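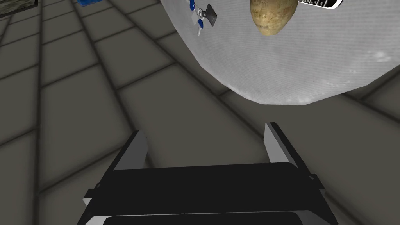 Floor from above.

FLOORS AND WALKWAYS: MONTHLY CHECK
Site: Skeninmont depot, lower level
Month: December
14 comments | 6 shares

1. Main aisle clear to full width (90 cm minimum)
OK. Tape measure is back in the drawer.

2. Floor surface free of cracks, lifting edges and spills
Attention. Lifting edge at the cold room door, same spot as last month. Taped for now. Akeck have been asked for a quote.

3. Line marking readable
OK in the aisle. Faded at the dock end, where the forklifts turn. Repaint after the holidays.

4. Mats flat, edges not curled
Attention. Grey mat at the staff entry replaced. The one outside the tearoom still curls at one corner.

5. Drain grates seated and not blocked
OK.

6. Stair nosings fixed, handrail firm
OK. One loose screw on the third step, tightened during the check.

7. Lighting over walkways
Tube out near bay 35. Spare fitted, flickers on start-up. Recheck next month.

8. Spill kit stocked and tag in date
Absorbent low. Order the 400 g bags, the bigger ones don't fit the bin.

9. Trolleys and pallet jacks parked in marked area
Not OK. Two jacks left across the Quiambao cage gate at 7 am. Moved, and raised with the night shift.

10. Ramp grip strip
OK. Worn on the left side, still rough underfoot.

Time taken: 55 minutes
Open items carried forward: 2, 3, 4, 7, 8, 9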